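Nolport project – demonstration gathering
Minutes of progress meeting

Date: Jan 9, 2023
Present: Craig Innes (chair), Freya Ackroyd (minutes), operators from both shifts
Apologies: Naidu (supplier of the trays)

1. Minutes of last meeting
Agreed as a true record. One correction: the pause between episodes is 4 seconds, and was written down wrongly under item 3.

2. Progress on the drive carrier task
Craig reported that 305 demonstrations of the carrier task have been recorded and checked. The target for the first training run is 1,000. The day shift is recording faster than the evening shift, mainly through having two people on the station – one driving the arm and one resetting the tray.

Freya asked whether the count included the episodes from the first week, when the arm was started from the same pose every time. Craig said it did. After some discussion it was agreed to keep them in but tag them, so that they can be left out of a run if the policy turns out to copy the starting pose too closely.

Start poses are now varied by hand before each episode. Operators asked for a list to work from, as people tend to fall back on the same few positions by the end of a shift. Freya to write one.

3. Wrist camera view
The meeting looked at a wrist view from the carrier task. Craig wanted everyone to see how much of the picture the gripper itself takes up when it is in close, and how bright the louvred panels get in daylight. 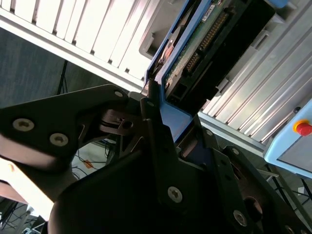 Fig. 1. Wrist camera, drive carrier task. Blue carrier at the gripper, grey tray behind.

Two points were raised. First, the slats on the upper panel are partly overexposed. Evening episodes do not have this, so the two shifts are giving the model rather different pictures. Craig does not want the daylight shut out altogether, as the arm will have to work in it at Arkgate. Agreed to leave the exposure as it is for now and record the shift against each episode.

Second, there are black cables lying on the floor in view of the wrist camera. One operator asked if this mattered for training. Craig said a bit of background clutter was fine, but cables on the floor were a trip hazard whatever the model made of them. They are to be taped down or moved behind the stand.

4. What counts as a good episode
There was a longer discussion on this. Some operators have been deleting any episode where the carrier had to be lined up a second time. Others keep them. Craig's view was that a slow correction is worth having, provided the episode ends properly, and that only the following should be thrown away:
– the carrier is dropped and picked up by hand
– the emergency stop is pressed
– a camera stops recording part way through

Freya pointed out that if corrections are kept they should be labelled, or we will not be able to say later how many there were. A single tick box on the episode form was thought to be enough. The form will be changed before the next session.

No decision was reached on episodes where the operator stops and waits for a long time. Freya will pull out the longest ones and bring them to the next meeting.

5. Labelling
Prinel has returned the first batch of 100 labelled episodes. Start and end points were good. The moment of grasp was marked late in a number of them, and the two labellers did not agree on when a release begins. Craig to send Prinel a clearer note and ask for the batch to be done again at no charge.

6. Any other business
Spare carriers are running low. The ones in daily use are getting worn and Freya would like fresh ones mixed in. Naidu has been asked for a price.

The first training run is still planned for April.

Actions
Freya – list of start poses; tick box on episode form; longest episodes for review
Craig – note to Prinel; price from Naidu
Day shift – floor cables

Next meeting: same time and room, date to be sent round by Freya.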